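Zwischenbericht an die Förderstelle
Vorhaben: Markterschließung für Milch- und Käseprodukte kleiner Erzeuger
Antragstellerin: Erzeugergemeinschaft Flastby eG
Stand: 20. Mai 2022

1. Stand der Arbeiten

Der Berichtszeitraum schließt an den ersten Sachbericht vom Februar an. Die Arbeitspakete 1 und 2 sind abgeschlossen, Arbeitspaket 3 läuft, Arbeitspaket 4 hat später begonnen als geplant.

An der Gemeinschaft sind derzeit 11 Betriebe beteiligt. Zwei davon sind erst im Frühjahr beigetreten und liefern bisher nur Ziegenmilch. Die Lieferverträge mit den übrigen Betrieben wurden unverändert verlängert. Ein Betrieb hat angekündigt, die Milchviehhaltung zum Jahresende aufzugeben. Die Menge kann nach jetzigem Stand von den anderen Mitgliedern aufgefangen werden.

2. Exportvorbereitung

Die Gespräche mit dem niederländischen Großhändler Prins wurden fortgesetzt. Arnout De Bruijn hat für Prins im März die Käserei besichtigt und anschließend eine Liste mit Nachforderungen geschickt. Offen sind daraus noch die mehrsprachige Etikettierung und der Nachweis der Kühlkette ab Rampe. Eine erste Probelieferung von 200 Laiben Schnittkäse ist vereinbart, ein fester Abnahmevertrag noch nicht. Prins möchte zunächst den Abverkauf über einen Sommer beobachten.

Mit dem Feinkostimporteur Jastwood gab es zwei Telefontermine. Jastwood interessiert sich vor allem für den gereiften Ziegenkäse und hat nach kleineren Gebinden gefragt. Die Kalkulation dafür liegt bei Gönül Tuncer. Nach ihrer ersten Rechnung trägt sich das kleine Gebinde nur, wenn die Verpackung nicht mehr von Hand gemacht wird. Das Ergebnis wird im nächsten Bericht nachgereicht.

Die veterinärrechtliche Zulassung für die Ausfuhr in Drittländer wurde beantragt. Rückfragen der Behörde zum Eigenkontrollkonzept hat Wajid Tanoli beantwortet. Ein Bescheid liegt noch nicht vor.

3. Qualitätssicherung und Schulung

Amber Martens hat die Schulungsreihe zur Rohmilchhygiene durchgeführt. Behandelt wurden Probenahme, Reinigung der Melkanlagen und die Dokumentation im Stallbuch. Die Unterlagen sind allen Mitgliedern zugegangen. Bei den Zellzahlen liegen alle Betriebe im vereinbarten Bereich, mit Ausnahme eines Betriebs, bei dem die Beratung noch läuft.

Die Umstellung der Chargenverfolgung auf die Software Puvar ist zum größten Teil erfolgt. Probleme gab es beim Übertrag der Altdaten: Lieferscheine aus der Zeit vor der Fusion der beiden Sammelstellen mussten neu erfasst werden. Das hat mehr Arbeitszeit gebunden als im Plan vorgesehen. Die Mehrstunden wurden aus Eigenmitteln getragen und sind im Verwendungsnachweis nicht angesetzt.

4. Mittelverwendung

Bis zum Stichtag sind rund 70 Prozent der bewilligten Mittel abgerufen. Im Titel Personal entspricht der Verbrauch dem Plan. Im Titel Reisekosten wurde deutlich weniger ausgegeben, weil die Messeteilnahme im Winter entfallen ist. Im Titel Sachkosten sind die Preise für Verpackungsmaterial gestiegen. Wir beantragen deshalb, nicht verbrauchte Reisemittel in den Titel Sachkosten umzuwidmen. Der formlose Antrag liegt diesem Bericht bei.

5. Abweichungen vom Zeitplan

Arbeitspaket 4 (Gemeinschaftsmarke und Verkaufsunterlagen) ist um 2 Monate verschoben. Grund ist der Ausfall der beauftragten Agentur. Evelien Stevens hat die Texte auf Deutsch und Niederländisch inzwischen selbst erstellt, die Gestaltung ist neu vergeben. Auf das Projektende hat die Verschiebung nach heutiger Einschätzung keine Auswirkung.

6. Nächste Schritte

Probelieferung an Prins, Auswertung der Rückmeldungen
Kalkulation der kleinen Gebinde für Jastwood
Abschluss der Datenübernahme in Puvar
Druckfreigabe der Etiketten
Mitgliederversammlung mit Beschluss über die Aufnahme weiterer Betriebe

Ansprechpartnerin für Rückfragen zum Bericht ist Evelien Stevens, zum Zahlenteil Gönül Tuncer.

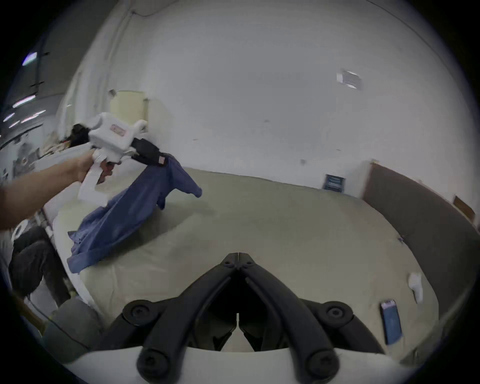 Abb. 1: Blaues Hemd im Greifer, Saum auf der Tischkante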